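Equipment report, Flodero textile handling cell
4 September 2022

## Spending to date

The grant line for grippers stands at $2523. In August we ordered one set of narrow fingers from Bumasis for $500, and that order is closed. The arm and its mount were already on our books — no charge was made to the grant for either.

We are using the narrow set on light fabric with mesh edging, the hardest material on the Tristum list. The strip is held at the very tips of the fingers, and the cloth and edging gather into a small knot there. Lint also collects on the tips, so we have added cleaning supplies to the plan at $100.
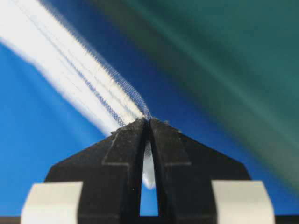 ## Planned purchases

- Second set of narrow fingers, same supplier, $500. We want a spare on the shelf before the longer runs start.
- Wider fingers from Yap, about $1000. Their quote is in, but we have not placed the order.
- Cleaning supplies, $100.

We ask for approval of the Yap order with this report. The other two items fit within the existing line and need no change to the budget.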